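Kaewsai Project: second progress report to the Hodeck Fund
Sunday, February 4, 2018
Prepared by Alistair Cairns, with Thongchai Siriwan and Wim Declercq

Work since the October report

The first stage of data collection is finished. We now have 500 recorded grasps of small wooden blocks, all taken with the wrist camera and labelled by Thongchai as held, slipped or missed. Wim has moved the recordings to the Clenska server and the old laptop is no longer part of the setup.

As agreed in October, the main question for this period was how much the view behind the object affects the grasp estimate. The first model was trained on plain backgrounds only. It did well on those, and then lost track of the block edges when we put strong colour and pattern behind the work area. We spent most of November on this and tried changing the camera exposure and cropping the input. Neither helped enough to keep.

What we do now is train on both kinds of view together. Some grasps are recorded against a busy printed backdrop, some against bare cardboard, and some with the cardboard covering only part of the print. The mixed views were Folke Fagerlund's suggestion and they have been the most useful of the three. The block, the lighting and the approach path stay the same within a set so that the background is the only thing we change.
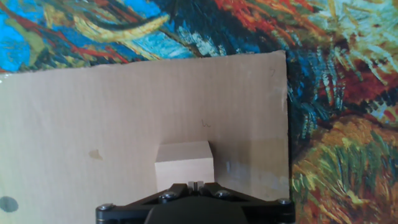 Figure 1. Wrist camera view of a mixed set: wooden block in front of the cardboard sheet, printed backdrop visible above and to the right.

Results

On the held-back test set, the model trained on mixed views predicted the correct label for 97 per cent of grasps. We have not yet tested it on objects other than blocks and would ask that the number not be quoted outside the Fund until we have.

Most of the remaining errors are slips labelled as held. Thongchai went back through these and found that the fingertips hide the contact point in nearly all of them. A second camera would help but is not in the budget. Wim is looking at whether motor current can be used instead, as it is already logged.

Delays and spending

We lost 2 weeks in December waiting for replacement fingertips from Fatby. The time has been made up by shortening the calibration work. Spending is on plan. Travel is under, as Uthai Thaweesak joined the January review by phone, and we would like to move the difference to the equipment line.

Next period

Repeat the mixed-view sets with 5 new object shapes, starting with cylinders.
Test the motor current signal on the recordings we already have.
Write up the background results as a short paper. Folke will do the first draft.

We need a decision on the travel money before the fingertip order goes in. The updated budget sheet has been sent separately.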